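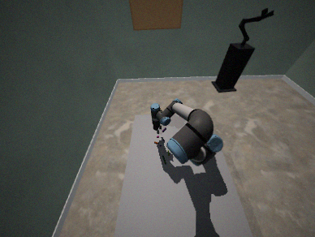
Paying down a card balance on a changing income: a thread

1/ I promised some people here that I will write how I paid my credit card when my income was different every month. I am not an adviser and English is my third language, so please read slowly and ask if something is not clear.

2/ The starting point. In November my balance on the Darnholm card was $3,000 almost exactly. I do translation and bookkeeping for small shops. A good month is fine. A bad month is one client and a lot of tea.

3/ All the advice I found began with "take your monthly salary and divide it." I don't have a monthly salary. I tried to use an average, and the average was wrong two months in a row, first too high and then too low.

4/ So I stopped using the average. I looked at the worst month of the last year and asked what I can pay from that one, after rent, food, phone and the bus. The answer was $92.

5/ It is a small number and I was ashamed of it. But it was more than the minimum payment on my card, and I could promise it. I set it as an automatic payment, two days after the rent goes out.

6/ Please check your own minimum before you copy me. Mine changed with the balance, so it was a little different on every statement. If your bad-month number is under your minimum, call the card company early. They are more friendly before you miss a payment than after.

7/ Second part: the good months. Every time a client paid me, I moved a part of it the same day to a separate savings account at Badska. I began with one fifth. Later I could do one quarter. The account had one job and I gave it the name "card."

8/ On the last day of the month I looked at that account. If I had enough in the normal account for the next rent, I sent all the "card" money to the card. If I did not have enough, I left it there and waited one more month.

9/ Yes, I know. Mathematically it is better to send the money at once, because interest on the card is much higher than on savings. Somebody will write this under the thread, so I write it first. I did lose a little interest.

10/ What I got for it was that I did not use the card again when the rent came. In the year before, I had paid a big amount three times and then borrowed almost all of it back two weeks later. It felt like carrying water in a basket.

11/ Third part: the card itself. I did not cut it. I took it out of my wallet and I removed it from every shop website where it was saved. This took one evening. I found it saved in places I forgot about, also a subscription for a stretching app I had not opened since spring.

12/ The subscription was small, but it was on the card every month, so I was paying interest on stretching.

13/ Now the bad part. In February my laptop died and a laptop is my whole business. The repair shop wanted more than the machine was worth. I bought a used one and put $600 of it on the card.

14/ I was angry for a week. The balance went almost back to where it was at New Year. I nearly stopped the automatic payment, and I am glad that I was too tired to log in and do it.

15/ After the laptop I changed one thing. From the "card" money I kept a small piece in the Badska account for emergencies and never sent it. I should have done this from the start. If you take one post from this thread, take this one.

16/ People ask if I used an app. I tried Lumbao for a month. It has nice colors, but it wants to know your payday, and you cannot leave that field empty. I wrote a false date and then every chart was false too. For people with a salary I think it is good.

17/ Now I use paper. One page for each month, three lines:
money that came in
money that went to "card"
what the balance is on the last day

18/ The third line is the one I did not want to write. I wrote it with a pencil the first two months, very light, as if this would help.

19/ My friend Rafferty Mbeki does the same with a spreadsheet and he likes it. He has a graph. He also has two jobs with fixed hours, so his graph is a straight line and mine would look like a mountain road.

20/ About moving the balance to another card: I had an offer from Celter with no interest for a limited time. I read it twice with a dictionary. There was a fee at the start, and the normal rate after the end of the offer was higher than mine. I said no. For a person who is sure to finish in time, it can be a good choice. I was not sure.

21/ Calling to ask for a lower rate: I did it once. They said no, very politely. I asked again four months later, with only payments on time in between, and they gave me a small reduction. The call was maybe ten minutes. I had my sentences written down before – this helps when you are nervous in your own language too.

22/ Where I am today, 21 July 2024: the balance is $1,396. It is less than half of the start, even with the laptop inside.

23/ It is slow, I know. I see threads where people pay much more than this in a few weeks and I am happy for them. I think there are many of us with the other kind of story and we post less.

24/ Some small things that did not fit anywhere:
– I pay on the same day also when I could pay earlier. I like that I don't have to decide.
– Invoices go out the day the work is finished. Before, I waited until the end of the month, and for this I have no good explanation.
– I put money for taxes away before I count anything for the card. This money is not mine.

25/ To Rafferty Hutchins, who asked about paying two cards together: I have only the one, so I don't want to guess. Maybe somebody here has done it and can answer him under this post.

26/ I will write again when the balance is under one thousand. If a client pays late it will be autumn.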